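**Saavedra asks the blunt question - can machines do chores yet?**

SKASTONGATE, December - Saavedra today released results from its household tidy-up trials, run with partner Grenach. Short version: partly. 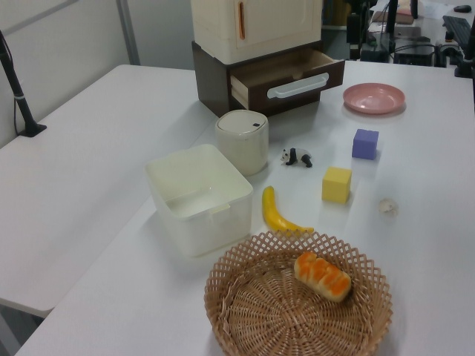

The trials covered 23 chores, 301 attempts. Putting away, sorting, opening, closing. Small stuff, the kind people do half asleep. A drawer left partly open, with a toy banana and a couple of foam cubes out on the table, is still a real job for a machine. "Picking up is fine. Finishing is teh hard part," said Masanobu Tsuchiya, trials lead at Saavedra.

Six chores passed without human help. Shop-floor restocking is up next, at Prolthorpe.

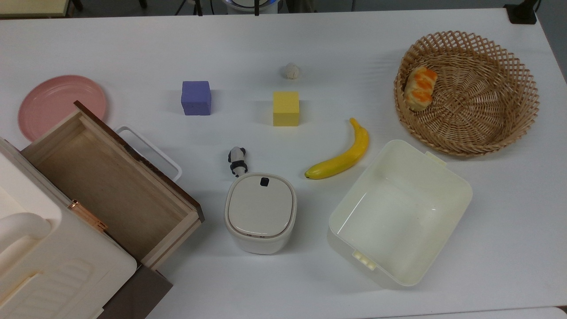 Can I buy one to clean my kitchen?

Not yet. Saavedra has no home product on sale and hasnt set a date.

Press contact: Stellan Amundsen, Saavedra, Skastongate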